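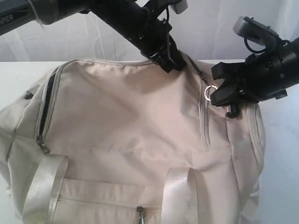

The cream duffel, agenda item 3

ZINIA WALKING AND WEEKENDS GROUP
Minutes of the kit meeting, March
Start 7.15 pm, upstairs room

1. Apologies and last minutes
Apologies were read out. The minutes of the previous meeting were agreed with one correction: the spare tent pegs are in the blue crate, and the green crate has the mugs.

2. Money for bags
The kit fund stands at £3,479 after the winter raffle, which is a wonderful result and far better than anyone dared hope in the autumn. The meeting agreed to set aside up to £2,000 for shared luggage, to be lent out to members who haven't got their own. The rest stays put for the minibus and for hut deposits.

It was asked whether members would really borrow a bag. Several people present said they would, very gladly, as they have been turning up to weekends with carrier bags and a pillowcase. Agreed that this settled it.

3. The duffel
Much enthusiasm for this one! The fabric is smooth with a slight sheen and the pale beige-ivory colour was liked by nearly everybody, although a worry was raised about mud (see item 5). The long zip along the top seam is beige to match, and there are more beige zips further over, so neat that they all but vanish into the fabric. The zip down the left-hand end has a black tape and a small metal pull in a rather tarnished grey. Opinion was split on whether the black looks smart or looks like a repair. Those in favour pointed out that you would always know which end of the bag you had got hold of.

The two carrying handles are broad glossy loops, almost like satin ribbon, and the stitching on the right-hand one was admired. One member wondered whether shiny webbing would slip about in a wet glove. Agreed to try it with gloves at the next walk and report back.

The Ocampo weekend was taken as the test: boots, a sleeping bag, waterproofs, a towel, two changes of clothes and the inevitable cake tin. The feeling was that boots should go in first at one end, in their own bag, with the sleeping bag at the other end and everything soft in between. The cake tin goes on top and is carried flat by its owner, as always.

4. The backpack
Looked at next, lying on its back with the pockets upwards, so that everyone could get a proper idea of the front.

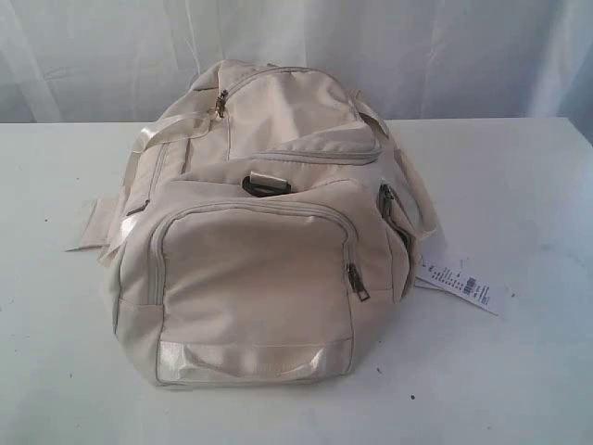
The big squarish lower pocket won the room over straight away. It has a zip going round the top and sides, so in principle the whole front ought to fold down, and it was suggested as the place for maps, the first aid pouch and the lunch that you want before you want anything else. The domed pocket at the top is smaller and its fabric sags into wrinkles, but it would be grand for hats, gloves and a torch. Metal pulls on both, silver-coloured, which several members prefer to cord.

A good five minutes was spent on the dark grey plastic loop in the middle, between the two pockets, with a cream tab of webbing threaded through it. Suggestions for its use included a whistle, a tin mug, a bike light and a drying sock. The mug had the most support. The sock was put to a show of hands and lost, narrowly.

The fabric is more matt than the duffel's and slightly puckered. Some thought this would hide creases and scuffs better. The colours are close enough for the two to go together as a set, and there was general delight at the thought of the group arriving anywhere looking as if it had planned to.

5. Mud
Pale bags and the Andix path in spring are not natural friends. Points made:
Bags should travel inside the minibus and stay off the trailer.
Liners to be bought, one per bag.
Anyone borrowing a bag wipes it down before bringing it back, zips open, and leaves it to air overnight.
No machine washing until the care label has been read by someone with their glasses on.
A darker colour was proposed as well. After a lively discussion the meeting stayed with cream. It cheers up the kit cupboard no end and it can be seen on a dim landing at five in the morning.

6. Labels and lending
Each bag will have a number on a fabric tag. On the duffel the tag could be tied to the little dark tab on the left end; on the backpack it can go on the loop hanging at the side. No pens on the fabric itself, please.

Lending will be by the book kept in the kit cupboard, for one weekend at a time. Members going on the Gillance trip get first pick this spring as it is the longest one on the programme and needs the most socks.

7. Decisions
Buy two duffels and two backpacks to begin with, and look again after Gillance.
Liners and tags to be bought from the same money.
Kit secretary to ask about spare zip pulls.
Packing evening to be held before the Ocampo weekend, everyone welcome, bring your own boots and we will see what fits!

8. Any other business
The kettle has been replaced and is very much quicker. Thanks were given, warmly, for the flapjacks.
The lost property box still contains one walking pole, a child's red mitten and a reading lamp. Please claim them.
A request for a slower walk each month was received with great interest and goes on the next agenda.

Meeting closed 8.50 pm.
Minutes taken by the kit secretary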